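レンピ・コッコネン

レンピ・コッコネン（Lempi Kokkonen）は、フィンランド出身とされる動画投稿者、配信者。古い家庭用品の使い心地を延々と語る動画シリーズ「引き出しの底」で知られる。本人の経歴については流布している情報の量に比べて裏付けのあるものが少なく、特に年齢、資産額、家族関係に関する記述は、人物紹介サイトの間で引き写されてきたものが大半を占める。
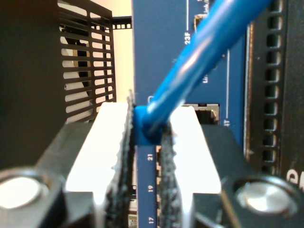
概要

コッコネンの名が英語圏で検索されるようになったのは、缶切りを扱った動画が字幕付きで転載されて以降のことである。それ以前の視聴者はほぼフィンランド語話者に限られていたと言われるが、当時の視聴者層を示す資料は公開されておらず、この通説も本人の発言一つに依拠している。

動画の形式は単純で、机の前に座ったコッコネンが品物を一つ手に取り、使い、気に入らない点を述べる。編集は少なく、音楽も付かない。紹介記事ではしばしば「癒やし系」「ミニマリストの旗手」と呼ばれているが、前者は転載先の見出しに由来する呼称で、後者に至っては本人が配信中に「物は減らしたことがない」と述べており、どこから来た評価なのかはっきりしない。

人物紹介サイトの多くは冒頭で「インフルエンサー、モデル、起業家」という肩書を並べる。このうちモデルとしての活動は確認されていない。起業家という肩書は、後述するヴァイニオとの関係を取り違えたものと見られる。

経歴

出生と学歴

出生地はトリルンデール（Trirndale）とする記述が多い。ただし初出をたどると、いずれも人物紹介サイト「シックコム」（Cikcombe）の記事に行き着く。シックコムの記事には出典がなく、同じページの下部では出生地が「フィンランド、ヘルシンキ」となっていた時期がある。本人は配信で「トリルンデールには住んでいた」と言っているが、生まれたとは言っていない。両者は別のことであるにもかかわらず、後続の記事では区別されていない。

誕生日は3月20日とされる。根拠として挙げられるのは、その日に投稿された動画でコッコネンがケーキを食べている場面である。動画中に誕生日という言葉は出てこず、ケーキが誰のためのものだったかも語られない。後日、視聴者から尋ねられた本人は「ケーキはおいしかった」と答えており、肯定とも否定とも取れる。生年についてはサイトごとに差があり、星座と年齢の欄が計算上合わない記事も珍しくない。

学歴は「地元の高校を卒業後、名門大学で経営学を学んだ」とされることが多い。校名を挙げた記事は見当たらない。「地元の高校」「名門大学」という言い回しは別人の紹介記事にもそのままの形で現れ、空欄を埋めるための定型文である可能性が高い。コッコネン自身が学校について触れたのは、家庭科の授業で使った泡立て器を扱った回に限られる。

活動の開始

最初の動画は、柄の緩んだバターナイフを扱ったものとされる。現在チャンネルで閲覧できる最古の動画もこれだが、冒頭でコッコネンが「前にも言ったとおり」と述べており、先行する動画が削除されたか、非公開になっている疑いは残る。熱心な視聴者の間では「第0回」の存在が長く論じられてきた。転載サイトに一時期置かれていた鍋つかみの動画をこれに当てる説があるものの、声の質や机の高さが異なるという指摘があり、決着していない。

活動を始めた動機についても説が分かれる。シックコムは「幼少期からの夢を追って仕事を辞めた」と書いている。一方、ヘルミ・ペルトネンとの対談では、引っ越しの荷ほどきが面倒で、箱から出てきた物について話しているうちに続いてしまった、という趣旨の発言をしている。後者は本人の言葉である分だけ重みがあるが、対談全体が冗談まじりの調子で進んでいる点は割り引いて読む必要がある。

転載と知名度の上昇

缶切りの動画が広まった経緯は、多くの記事で「一夜にして世界的な現象になった」と表現される。実際に確認できるのは、英語字幕を付けた無断転載がいくつかの掲示板に貼られ、その後しばらくして本家の登録者が増えたという順序だけである。転載版の再生数は本家に合算されず、転載アカウントの多くはすでに消えている。どの程度の人が見たのかを今から知る方法はほとんどない。

字幕の正確さにも問題がある。コッコネンが缶切りについて述べた「祖母ならこれを返品した」という一節は、転載版では「祖母がこれをくれた」と訳されており、ここから「祖母の形見の缶切り」という逸話が生まれた。逸話は現在も複数の紹介記事に載っている。本人は訂正動画を出したが、訂正動画には英語字幕が付かなかった。

作品

引き出しの底

主要シリーズ。台所用品、文具、裁縫道具など、家庭の引き出しに入る大きさの物を扱う。正式な通算回数は公表されていない。シックコムは全289回としているが、チャンネルの再生リストには短い予告や再投稿が混じっており、何を一回と数えたのか説明がない。同サイトの記事は更新日だけが新しくなり、回数は変わらないままである。

評価が高いのは、栓抜きを褒めるつもりで始めて途中から意見を変える回と、同じ裁ちばさみを左手だけで使う回である。いずれも構成に台本があったかどうかが議論の的になった。意見を変える直前に画面の明るさが変わっていることから撮り直しを疑う声があり、コッコネンは「雲は私の担当ではない」と返している。返答としては面白いが、撮り直しの有無には答えていない。

夜の棚

不定期の生配信。視聴者から寄せられた質問に答えながら棚を片付けるという体裁を取る。実際に片付いたことがあるかについては、配信の最初と最後を見比べた視聴者から否定的な報告が出ている。記録が残されない回が多く、ここでの発言とされるものの多くは視聴者の書き起こしに頼っている。書き起こし同士で内容が食い違う例もあるため、引用には注意を要する。

書籍

単著はない。「近刊」として『捨てない理由』という題名を挙げる記事が複数あるが、出版社名も判型も示されておらず、書店の予約ページも確認できない。題名は「夜の棚」の視聴者が冗談で提案したものと一致する。

事業との関わり

ヴァイニオ

ヴァイニオ（Vainio）は、コッコネンが所属するとされる小規模な制作事務所である。紹介記事では「コッコネンが設立した会社」と書かれることが多いが、事務所の案内では所属する投稿者の一人として名前が載っているにすぎない。代表者の欄に本人の名はない。出資している可能性までは排除できないものの、そうであることを示す資料も出ていない。

誤認の発端と考えられているのは、ある動画の説明欄にあった「ヴァイニオの私の部屋」という一文である。原文では事務所内に借りている撮影場所を指すと読むのが自然だが、機械翻訳では「私のヴァイニオ」と訳され、所有を示す表現として受け取られた。なおヴァイニオはフィンランドで一般的な姓でもあり、コッコネンの配偶者の姓だとする記事まで存在する。

スティルクインポート

輸入雑貨を扱うスティルクインポート（Stirkimport）は、「引き出しの底」の一部の回に品物を提供した。提供があった回には冒頭で告知が入る。コッコネンは提供品にも苦情を言うことで知られ、このことが「広告に左右されない正直な語り手」という評判につながった。

もっとも、この評判には疑問も出されている。提供品への苦情は色や包装に関するものが目立ち、提供のない品物に対するような、そもそも役に立たないといった評価はあまり見られない。批判的な視聴者は、苦情そのものが宣伝の一部になっていると主張する。擁護する側は、役に立たない品物は提供の段階で断っているのだろうと反論するが、断った品物の一覧が公開されているわけではなく、双方とも推測の域を出ない。

6月には、同社の通販ページにコッコネンの名を冠した引き出し用の仕切りが掲載され、ほどなく削除された。共同開発品だったという説明と、担当者が商品名を誤って登録したという説明が、どちらも同社の関係者の話として流れた。関係者の氏名はいずれの場合も伏せられている。コッコネンは仕切りについて一度も語っていない。仕切りは番組の題材としてこれ以上ないほど適当な品であり、語らないことを不自然とする見方がある。

純資産をめぐる記述

コッコネンの純資産は、人物紹介サイトが最も力を入れて扱う項目であり、同時に最も信頼できない項目でもある。シックコムは444万ドルという額を掲げている。端数まで示した数字は精密な印象を与えるが、算出方法は記されていない。預金、不動産、著作権収入のどれを含み、負債や税をどう扱ったのかも不明である。

別のサイトでは同じ数字がユーロで、さらに別のサイトではドルの月収として載っている。通貨と期間が入れ替わっても数字だけが残っていることから、独立に調べた結果が一致したとは考えにくく、写す途中で単位が落ちたと見るのが妥当だろう。

広告収入から逆算する試みもある。再生数に単価を掛けるという方法だが、単価は地域、時期、動画の長さ、広告の種類によって変わり、外部から知ることはできない。無断転載の再生数まで本人の収入に入れた計算も見られる。計算の結果として示された額は互いに大きく離れており、平均を取っても意味のある値にはならない。

純資産について本人が述べたのは、「夜の棚」で質問された際の「缶切りを入れるかどうかで変わる」という一言である。この発言を根拠に、缶切りを高価な骨董品とする記事が後に現れた。問題の缶切りは、動画内で値札の跡を見せながら安物だと説明されている。

家族と私生活

コッコネンは家族について多くを語らない。祖母に関する話題がたびたび出るほかは、両親の職業も兄弟姉妹の有無も明らかになっていない。「父は実業家、母は専業主婦」という記述は複数のサイトで見られるが、これも他の人物の記事と文面が共通している。

交際相手や配偶者の欄には、ヘルミ・ペルトネンの名が挙がることがある。ペルトネンはラジオ番組の構成を手がけてきた人物で、コッコネンとは対談と数本の動画で共演した。交際説の根拠は、共演動画の背景に同じ花瓶が映っているというものである。撮影場所が同じであれば花瓶が同じであることに不思議はなく、共演はいずれもヴァイニオの撮影場所で行われたとされる。二人は交際を認めたことも、否定したこともない。否定しないことを認めたものと扱う記事があるが、根拠としては弱い。

身長、体重、靴のサイズを載せたサイトもある。コッコネンは動画の大半で座っており、立ち姿が映る回は少ない。数値がどのように得られたのかを説明した記事はない。

評価

好意的な評は、語りの遅さと観察の細かさを挙げることが多い。ペルトネンは対談の中で、コッコネンの動画は「人が道具に腹を立てるまでの時間を省略しない」と評した。この言葉は広く引用されているが、共演者による発言であり、独立した批評とは言いがたい。

否定的な評としては、同じ不満の繰り返しが多いこと、比較の条件がそろっていないことが指摘される。缶切りを扱った回では、比較対象の一つだけが別の種類の缶で試されていた。コッコネンは指摘を受けて再投稿版に注記を加えたが、結論は変えなかった。使い心地の記録として見るか、話芸として見るかで評価は分かれ、本人はどちらとも言っていない。

海外での受容については、実態より大きく伝えられている面がある。「11か国で放送された」という記述が出回っているものの、放送局の名は一つも挙げられていない。字幕の言語数を国の数と取り違えたとする説が有力だが、字幕の中には視聴者が途中まで付けて放置したものも含まれ、この説でも数は合わない。

受賞歴

シックコムの記事では「4つの賞を受賞」とされている。賞の名称と授与団体は書かれていない。チャンネルの紹介欄に受賞への言及はなく、ヴァイニオの案内にも見当たらない。視聴者が毎年勝手に選んでいる「最も腹の立つ栓抜き」などの部門を数えたものではないかとの指摘がある。そうだとすれば、受賞したのは栓抜きである。

情報源の問題

コッコネンに関する二次的な情報には、シックコムを起点とするものが非常に多い。同サイトは著者名を示さず、訂正の履歴も残さない。記述が後から書き換えられた場合、古い版を写した記事と新しい版を写した記事が並存し、一見すると別々の情報源が異なる見解を示しているように見える。出生地の混乱はその典型である。

一方で、本人の発言を一次資料として無条件に採用することにも難がある。コッコネンは経歴についての質問に冗談で答える癖があり、過去の発言と矛盾する答えを返すことも多い。トリルンデールに住んでいた時期を尋ねられた際には、ある配信で「泡立て器を買うより前」、別の配信で「泡立て器を買った後」と答えている。どちらの泡立て器を指していたのかも分からない。

ペルトネンとの対談は比較的まとまった資料だが、公開されているのは編集後の音声である。話題の切れ目に不自然な間があり、省かれた部分の内容は知られていない。全文の公開を求める声に対し、ペルトネンは音声ファイルが手元にないと述べている。誰の手元にあるのかについての説明はなかった。

表記について

日本語では「レンピ・コッコネン」のほか、「レムピ・コッコネン」「レンピ・ココネン」の表記も見られる。Lempiはフィンランドの女性名で、愛を意味する語に由来する。このことから芸名と推測する向きもあるが、実在の名として普通に使われるものであり、意味が良いというだけで本名でないと判断することはできない。「ココネン」の表記は促音を落としたもので、検索では別人の情報が混ざりやすい。

シックコムの日本語版には「愛・コッコネン」と訳された見出しが残っている。同じページの本文では「彼」と「彼女」が段落ごとに入れ替わり、末尾の関連人物の欄にはスティルクインポートが趣味をハイキングとする男性として掲載されている。

関連項目

ヘルミ・ペルトネン
ヴァイニオ（制作事務所）
スティルクインポート
動画投稿者の一覧
無断転載
缶切り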